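List: Service Automation Users
Subject: Re: Oltberg two-arm kit, worth the subscription?
From: Kausar Chaudhry

Faisal Gilani wrote:

> Has anyone had a proper look at the Oltberg kit? Travico is offering it
> to us on a 12-month subscription, with their people doing the setup and
> "task coaching". The brochure says it will handle "everyday table
> service and soft goods". We run breakfast rooms and a small laundry, so
> that sounds like us. I'd like to hear from someone who isn't selling it.

Faisal, I'm not selling it, and after a morning with it I'm not buying it yet either. We've had the kit on a white table with a plate, a mug and a rolled towel, the sort of things your staff would handle all day.

The arms themselves are well made. My trouble is with the phrase "soft goods". A towel is a fair test of that claim because it gives under the fingers, and it can be held badly and still be held. 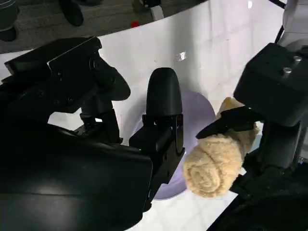
What I'd want from Travico before signing is a plain definition of a finished job. Their sheet counts a grasp as a success once the fingers have closed on the item. In a laundry that's the start of the job. I asked for the rate on towels put down where they belong, still rolled, and was told it "depends on the workflow". Maybe so, but the monthly fee doesn't depend on the workflow.

The other thing is crowding. A breakfast table has a plate in everyone's way, and these grippers are bulky close up. I've asked for the clearance figures twice. The manual gives reach and payload and has no drawing of the finger housings at all, so you can't work out in advance how near two items can sit — and that's the first thing anyone laying tables will ask.
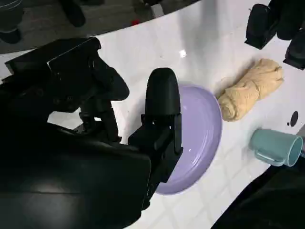
Faisal Gilani replied off list that he could live with slow as long as the mugs ended up the right way round, and that Travico had quoted him 2,131 a month with coaching on top. He also asked if the coaching could be dropped after the first 30 days.

I put that to them. It can, but then you lose the software updates, and those are where the new items come from. Read clause 12 before you agree to anything. As I understand it, an item your own people teach the kit stays on Travico's account, so if you leave you start again from scratch.

To be fair to them, there's a choice of hand. You can have the two-finger gripper on one side and the jointed hand on the other, and I think the mixed set-up is the more sensible buy for a kitchen. Chang makes a similar pair, but I haven't tried it and won't guess. Ask for the mixed set on trial and bring your own crockery.

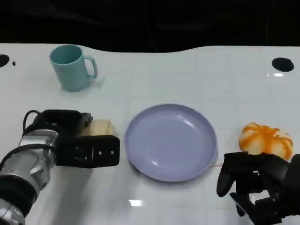
Mixed set-up: two-finger gripper at left, jointed hand at right.

If anyone at the Tukport site has kept the kit past the trial period, I'd like to know what you're paying and what you've stopped asking it to do. I can send my copy of the contract notes to anyone who wants them.

Kausar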